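Levon fruit box, notes on version 3. Maintained by Trinity Mahmoud.

The label list says "fruit salad". I'd call that generous: it is cut fruit in a clear plastic box with no lid, on a board on a small table. Lime slices and brown, fuzzy kiwi pieces are easy to name. The pale bits are not, and I've left them as `unknown` until someone persuades me otherwise.

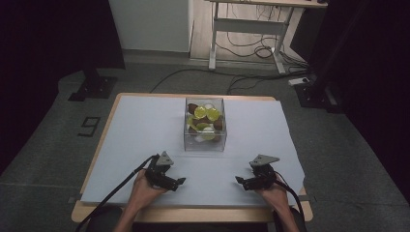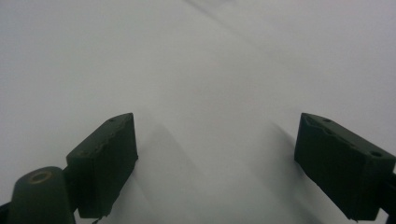 ## Before you use the labels

- `ripe` is a guess. Don't train on it.
- `kiwi` covers any brown, fuzzy piece, whatever its size.
- Florian Aubert wants lime and lemon merged. I don't, and the split stays until April.
- Of 2,807 rows, 18 have no fruit label at all. Still unexplained.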